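Prumgate Monitor User Guide
Section 4: Logging a claim of responsibility
By Nayeli Meléndez, October
3 min read
2 comments | 663 shares

Use this section when an armed group, or someone speaking for it, claims an attack. Changes of leadership and ceasefire statements have their own forms and should not be entered on this one.

1. Open the Claims tab and press New. The record number is filled in for you (the shared Nirnley set currently ends at 3,674).

2. Paste the statement in its original language into the Source Text box. Do not correct spelling, even of place names.

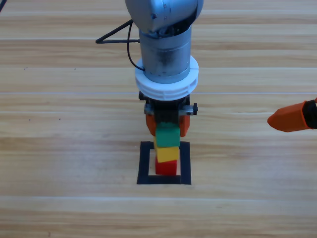

3. Put your translation in the second box. If a word has more than one likely meaning, give both in square brackets.

Note: Titles such as "commander" or "emir" stay in the translation as the group uses them. The person's name goes in the Names field in our standard spelling, with other spellings underneath.

4. Choose a channel type: group website, messaging channel, video, print or relayed. Pick "relayed" if you have only seen the claim in a news report.

5. Save a copy of the page before you go on. Press Archive and wait for the green tick. Statements are often taken down or reworded within hours.

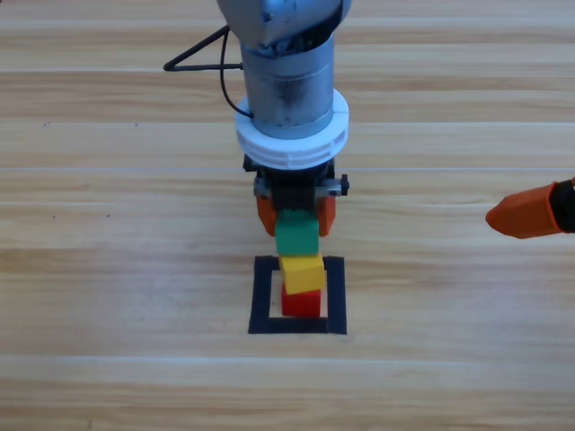 6. Link the claim to an incident. Search by district first, then by day. If nothing matches, press Leave Unlinked and the record will go to the Sunday review.

Caution: Do not create a new incident from a claim alone. A claim is evidence that someone said something. Incidents need a second source, such as a court paper or a local report.

Rating the claim

7. Set the confidence level from 1 to 4. Level 4 is for claims carried on a channel the group has used before and backed by a separate account of the event. 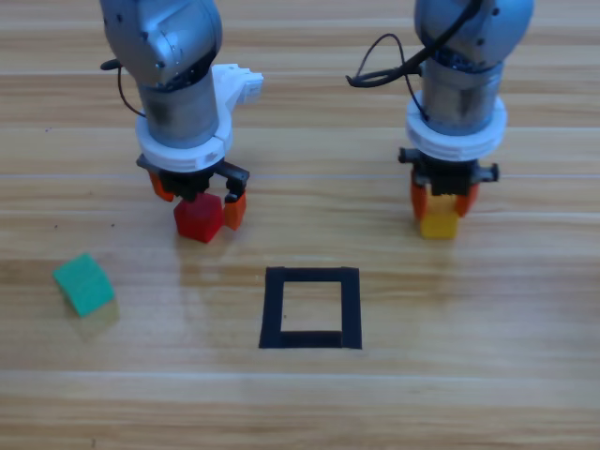
Levels can be changed later, but the old level stays in the history along with your initials. Add a short line explaining any change.

8. If two groups claim the same attack, enter each claim separately and tick Disputed on both.

9. Press Submit. Records rated 1 are held back from the public map until an editor has read them. Questions about held records go to Preben Laxdal at the Tostadville desk.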